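Household Water and Drainage
Unit 4 handout: The kitchen sink, from the supply to the sewer

Instructor: Aisling Coughlan
Session notes prepared with Nithin Nambiar
18/10/2021

Bring this handout to the practical. Sections 1 to 3 repeat what was said in class, section 4 has the worked figures, and section 5 is reading for next time.

1. Where the sink sits in the system

A house has two separate sets of pipes. The supply side brings clean water in under pressure. The drain side takes used water away by gravity. The two must never be joined. The kitchen sink is a good place to study both, as most of the parts can be reached by opening one cabinet.

On the supply side, cold water comes up from the main shutoff and hot water comes from the heater. Each line ends in a small stop valve under the sink. A flexible hose runs from each stop valve to the faucet. If the faucet has to be changed, close both stop valves and open the faucet to let the pressure out before loosening anything.

On the drain side, water leaves through the strainer at the bottom of the basin, goes down the tailpiece, passes through the trap, and enters the branch drain in the wall or floor. A double sink has two strainers and two tailpieces, which are usually joined so that both basins share one trap.

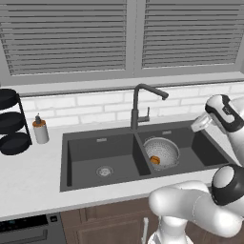 Terms to know for the quiz:

Tailpiece – the short straight pipe directly under the strainer.
Trap – the bent section that holds standing water.
Trap arm – the nearly level pipe from the trap to the vented drain.
Vent – the pipe that lets air into the drain line.
Air gap – the open space between the end of the faucet and the highest level water can reach in the basin.

Students often mix up the vent and the air gap. The vent is part of the drain system and protects the trap. The air gap protects the drinking water.

2. The trap and the vent

The water held in the trap is called the trap seal. It blocks sewer gas from coming back up through the strainer. A trap can lose its seal in several ways.

Evaporation. A sink that is not used for a long time will dry out. This is common in vacation homes and basement rooms. Running the tap for a short while restores the seal.

Siphoning. When a large amount of water moves down an unvented drain, it can pull the trap water along with it. A gurgling noise at the end of draining is the usual sign.

Back pressure. Air pushed ahead of water falling in a tall stack can force its way through a trap on a lower floor. We will return to this in the unit on apartment buildings.

The vent deals with siphoning by keeping the air pressure on both sides of the trap close to equal. In the Misen house, which we used as the case in class, the owner had replaced the trap twice to cure a smell. The trap was sound both times. The vent had been capped during a roof repair in August and the seal was being pulled out every time a full basin was emptied.

S-shaped traps are still found in older houses. They siphon easily and most codes no longer allow them in new work. If you find one, write it down in your survey sheet and sketch where the pipe meets the floor.

3. Slow drains and clogs

Most kitchen clogs are made of grease with food scraps stuck in it. Grease goes down as a liquid and hardens on the pipe wall as it cools. Hot water only moves the problem farther along. Let the grease set in a can and put it in the trash.

Work in this order when a sink drains slowly:

Lift out the strainer basket and clear it.
Use a plunger. On a double sink, hold a wet cloth tightly over the other drain first, or the air will simply escape through it.
Put a bucket under the trap, undo the slip nuts by hand or with wide-jaw pliers, and empty the trap.
If the trap is clear, feed a hand auger into the trap arm.
If the auger does not help and other fixtures are slow too, the blockage is in the main drain.

Do not use chemical drain opener before taking a trap apart. The liquid stays in the bend and will burn skin and eyes. Gloves and eye protection are required at the practical in any case. 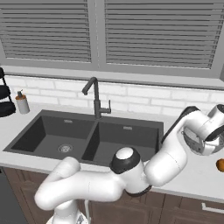
Fig. 2. Double-basin sink with robotic arm, computer rendering.

4. Worked figures: a dripping faucet

A slow leak is easy to ignore. The method below is the one you will use for your own measurement.

Place a measuring cup under the drip and collect for 20 minutes. Read the volume in milliliters. Multiply by three to get the volume for one hour, then by 24 for one day. Divide by 1,000 to change to liters.

The Kaimal Street test faucet gave 557 milliliters in the collection time. The hourly figure is 1,671 milliliters, and the daily figure is 40.1 liters. Show every step in your write-up – a bare final answer gets half credit.

5. For next time

Read the chapter on venting in the Enness course reader and finish the survey sheet for one sink at home. Teams of two, same partners as before. The practical is in the Fesance building, ground floor. Questions about the survey sheet go to Nithin, and questions about grades go to Aisling.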